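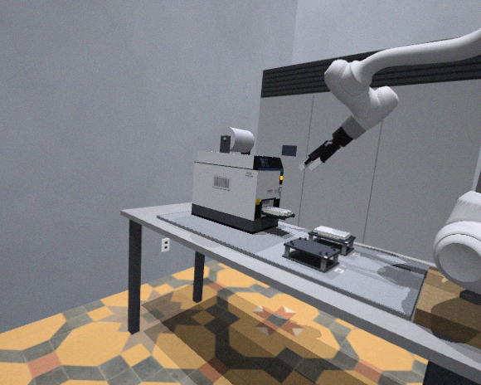
Teaching the arm to fetch a plate
Posted 27/12/2021 in Boltusia diary, Gallery

Hello again! I promised a gallery page for the plate job back in July and then kept fiddling with the job instead of writing it up, so it's the quiet bit after Christmas and I'm finally sitting down with a cold mince pie and doing it.

For anyone new, Boltusia is what Renato Sison and I call our simulated lab bench. I drive the arm from my desk with a hand controller, doing the job over and over, and Vuvska (our recording software, very much held together with string) saves what my hand did, what the joints did and what every camera saw. Later the whole lot goes off to train a policy, and we find out whether I'm a good teacher. The first time round I was not a good teacher. I was quick, I was rather pleased with myself, and I'd done the pick-up in so many different ways that the policy came out a terrible ditherer.

The task on paper is one line long. Take the plate off the machine's tray, carry it across, put it down on the free stand, let go, back off. I could explain it to a child in the time it takes to put the kettle on. By remote control it's a different animal, because you've got no feel in your fingers at all, and all the little things you'd sort out by touch have to be sorted out by eye.

Our first batch was 100 demos and I threw away most of them. Renato was very nice about it. He sat through the replays at double speed with his chin on his hand and every so often said "hm", and by the end I could hear which sort of "hm" it was before he'd made it. The main trouble was that I was steering straight from the start position to the plate in one long swoop, correcting as I went, and the corrections were never the same twice. Lovely to watch! Hopeless to learn from.

So now I do it in legs, with a tiny pause between each. Go over the plate, stop. Straighten up, stop. Down, close, up, stop. It feels wooden and slow when you're doing it (my sister watched over my shoulder and asked if the thing had crashed) but the replays all lie on top of each other beautifully, and a short run of 40 done that way beat the entire first batch. I'd love to claim I worked that out for myself, but Ankrah had been saying it in the comments here for months. Sorry, Ankrah. You were right about the wrist as well.

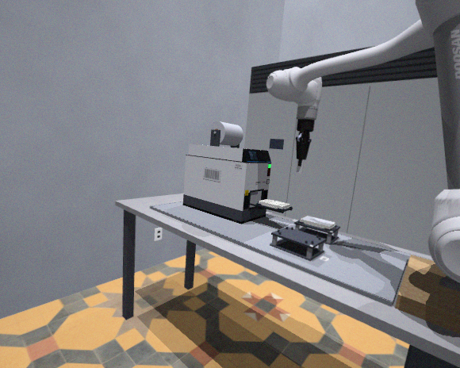

Going in is the bit I still practise most. My habit was to dive for the plate as soon as I had the controller in my hand, and the cure has been to hold the gripper up in the clear space first and have a proper look. From up there you've got the plate sticking out on its tray on one side and the two black stands on the other, with the rear one already taken and the front one bare, so the front one is where I'm headed. I say it out loud now, "front one, front one", like somebody looking for a parking space. It helps, and I've stopped setting off for the wrong stand, a thing I did more often than I'm going to admit on a public page.

A few notes for the people who asked.

The controller. It's the Totex, same as before. I've turned the scaling right down so that a big move of my hand is a small move of the arm, and there's a clutch button so I can let go, bring my hand back to somewhere comfy and carry on. Do get used to the clutch before you record anything. My early demos have odd little hiccups in them where I'd run out of desk.

Which view to drive from. I swap between two side views and hardly ever use the one looking down, though everybody seems to assume it'd be the best. It's grand for lining up left and right and no use at all for height, and height is where I go wrong. I've a real talent for letting go of a plate while it's still a bit up in the air.

Mistakes. Keep some! I used to bin anything with a fumble in it. Renato talked me round, and now if I miss the plate, open up, go back and get it properly, that stays in. What I do bin is the ones where I dithered with no plan, and you can tell those a mile off on the replay.

How long is a session? Short. I can do a good half hour and then I start cutting corners without noticing, so I go and do the washing up. The best run I've ever had was first thing in the morning before I'd looked at any messages.

As for numbers, we've got 923 keepers in the folder tonight. Renato thinks we might want up to 3000 if we start moving the stands about between runs, and I said I'd think about it, and he said "hm".

Next job is putting the plate back on the tray, the same trip the other way round, and I had a go at it on Christmas Eve while the potatoes were on. It's miles harder. Setting something down on a tray that hangs out over the bench makes me hold my breath every single time, even though it's all simulated and the worst that can happen is I press reset.

If you've driven an arm by hand controller and have a better way of judging height than squinting, please leave it in the comments. I'll be back on the controller tomorrow once the relatives have gone.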